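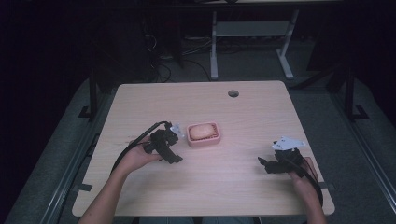
Ich sammle Sätze. Manche Leute sammeln Kühlschrankmagnete oder Hotelseifen, bei mir sind es eben Sätze — aus Romanen, von Kalenderblättern, aus Todesanzeigen, von der Rückseite einer Teepackung, einmal sogar von einem Lieferwagen auf der Autobahn (meine Schwester musste mitschreiben, ich saß am Steuer). Und weil mein altes Zitatebuch seit dem Sommer aus allen Nähten platzt und nur noch von einem Einmachgummi zusammengehalten wird, habe ich mir im August etwas Neues gegönnt: das Spruchtagebuch von Stiramow, die große Ausgabe, mit 324 Seiten und jeder Menge Drumherum.

Jetzt schreibe ich seit ein paar Wochen jeden Abend hinein, und weil schon drei von euch per Mail gefragt haben, ob sich das lohnt, kommt heute mein Bericht. Er ist lang geworden. Holt euch einen Tee.

## Was drin ist

Auf jeder Doppelseite steht links oben ein Zitat, darunter sind ein paar Linien für eigene Gedanken, und die rechte Seite ist komplett frei. Kein Raster, keine Punkte, keine Ranken, kein »Heute bin ich dankbar für …«. Darüber habe ich mich richtig gefreut! Ich besitze zwei Dankbarkeitstagebücher, beide sind bis Mitte Januar ausgefüllt und danach schneeweiß.

Eingeteilt ist das Ganze in 18 Kapitel. Ein paar davon klingen wie überall (Mut, Freundschaft, Neubeginn), aber dann kommen welche wie »Montage«, »Dinge, die man der Tante nicht sagt« und »Beim Warten auf den Bus«. Das Buskapitel ist mein liebstes, da stehen lauter kurze Sachen drin, die man im Kopf herumtragen kann, bis die Türen aufgehen. Einer der Sprüche daraus klebt inzwischen an meinem Badezimmerspiegel:

> Wer langsam geht, sieht, wo die Nachbarn Licht haben.

Steht als »volkstümlich« drin, ohne Herkunft. Dazu gleich mehr, denn da habe ich zu meckern.

Hinten gibt es ein Register nach Stichwörtern, ein zweites nach Anlässen und eine Tasche aus festem Papier, in die man Zettel stecken kann. Meine Tasche ist schon so voll, dass sich der Deckel wölbt, aber das ist mein Problem und nicht das vom Verlag.

## Papier und Bindung

Ich schreibe mit Füller, mit ziemlich nasser Feder, und da trennt sich bei Notizbüchern bekanntlich die Spreu vom Weizen. Das Papier hier hält das gut aus. Auf der Rückseite sieht man einen leichten Schatten, durchgeschlagen ist bei mir nur eine einzige Stelle, und da hatte ich beim Telefonieren ein i-Pünktchen zu einem mittelgroßen Planeten ausgebaut.

Fadenheftung, das Buch bleibt offen liegen, auch ganz vorn und ganz hinten. Bei meinem alten von Brurkthorpe musste ich immer die Zuckerdose draufstellen. Das Lesebändchen dagegen ist ein Witz: so dünn und so kurz, dass es unten gar nicht herausschaut. Ich habe ein Stück Geschenkband drangeknotet und bin sehr stolz auf mich.

Der Einband nimmt leider Fingerabdrücke an, wenn man vorher Handcreme benutzt hat. Mit einem trockenen Tuch geht das meiste wieder weg. Eine Ecke ist schon angestoßen, seit mir das Buch am Dienstag vom Nachttisch gerutscht ist.

## Die Auswahl der Sprüche

So, jetzt zum Wichtigsten. Wer Zitatebücher kennt, kennt auch diese vier, fünf Sprüche, die überall drinstehen und meistens dem Falschen zugeschrieben werden. Ihr wisst schon, die mit den Träumen und die mit dem Regen und dem Tanzen. Davon habe ich hier nur zwei gefunden, und ich habe gesucht! Dafür steckt vieles drin, was ich noch nie gelesen hatte, vor allem alte Sprichwörter und Sachen, die wie aus Briefen abgeschrieben wirken.

Zusammengestellt hat das Ganze laut Vorwort eine Frau Nedeljković, und die hat Humor. Man merkt es an den Nachbarschaften. Im Kapitel über Geduld steht ein sehr erhabener Satz über die Eiche und den Wind, und auf der nächsten Seite:

> Geduld habe ich. Sie liegt nur gerade in der anderen Tasche.

Da musste ich abends im Bett so lachen, dass der Hund rausgegangen ist.

Jetzt aber das Gemecker. Bei vielen Einträgen steht »volkstümlich«, »überliefert« oder gar nichts. Ich weiß schon, dass sich die Herkunft oft nicht klären lässt, und mir ist ein ehrliches »überliefert« lieber als ein erfundener Philosoph. Aber woher überliefert? Aus dem Allgäu? Aus Omas Rezeptheft? Ein Quellenteil von wenigen Seiten hätte mir schon gereicht, dafür hätte ich gern auf das Kapitel »Erfolg« verzichtet. Das ist sowieso das schwächste und liest sich stellenweise wie der Aushang im Pausenraum einer Versicherung.

Und zwei Sprüche sind doppelt! Einmal unter »Abschied« und einmal unter »Neubeginn« und, na gut, man kann das als Absicht deuten. Ich habe beim zweiten Mal einfach ein eigenes Zitat drübergeklebt.

## Und der Platz für Eigenes?

Der reicht mir fast. Die Linien unter dem Zitat sind angenehm weit, auch für meine Handschrift, die mit den Jahren eher größer wird. Auf die freie rechte Seite schreibe ich, was mir zum Spruch einfällt, oder einen zweiten, der ihm widerspricht. Das macht mir am meisten Spaß. Zu jedem weisen Satz gibt es nämlich irgendwo einen ebenso weisen, der das Gegenteil behauptet, und wenn man die zwei nebeneinander sieht, fangen sie an zu streiten.

Mein Nachbar Ibsa Alemayehu hat mir dafür neulich einen ganzen Abend lang Sprüche diktiert, bei ihm in der Küche, und die meisten musste er mir zweimal erklären. Einer handelt von einer Ziege und einer Hochzeit, den verstehe ich immer noch nicht ganz. Er steht jetzt trotzdem auf der rechten Seite beim Thema Familie, mit einem Fragezeichen.

Was mir fehlt, sind ein paar komplett leere Seiten zwischen den Kapiteln. Gerade mal zwei gibt es, ganz am Schluss. Wer wie ich mehr sammelt als liest, ist da ruckzuck durch.

## Der Vergleich, nach dem ihr gefragt habt

Viele von euch haben das Sprücheheft von Mener, ich hatte es auch mal. Es ist kleiner und leichter und passt in jede Handtasche. Angeblich stehen 700 Zitate drin, ich glaube das gern, denn sie stehen dort wie die Ölsardinen, und zum Selberschreiben bleibt ein Streifen am Rand. Zum Nachschlagen, wenn man schnell was für eine Geburtstagskarte braucht, ist das Mener besser — da finde ich in einer halben Minute etwas Nettes. Zum Abends-damit-Hinsetzen würde ich immer das Stiramow nehmen.

Das Brurkthorpe ist ein reines Leerbuch mit schönem Papier und störrischem Rücken. Wenn ihr sowieso nur Eigenes eintragt, spart ihr euch damit Geld, müsst aber mit der Zuckerdose leben.

## Preis

22 Euro habe ich bezahlt, im Buchladen bei uns am Markt. Das ist nicht wenig für ein Buch, in das man die Hälfte selbst hineinschreibt. Wenn ich aber überlege, was ich schon für Kalender ausgegeben habe, von denen ich am Ende nur die Sprüche ausgeschnitten habe, dann geht das in Ordnung.

Als Geschenk finde ich es auch schön, allerdings nur für Leute, die gern mit der Hand schreiben. Meine Schwester hat eins bekommen und benutzt es als Unterlage für ihr Telefon.

## Meine Wertung

- Papier und Bindung: vier von fünf Teetassen
- Auswahl: vier von fünf (ohne das Erfolgskapitel wären es fünf)
- Quellenangaben: eine, und die auch nur fürs ehrliche »überliefert«
- Platz zum Schreiben: vier von fünf
- Lesebändchen: leere Tasse

Wenn ihr das Buch auch habt, schreibt mir doch, welches Kapitel bei euch zuerst voll war! Und falls jemand den Spruch mit der Ziege und der Hochzeit kennt und ihn mir in einfachen Worten erklären kann: Die Kommentare sind offen, und Ibsa liest mit.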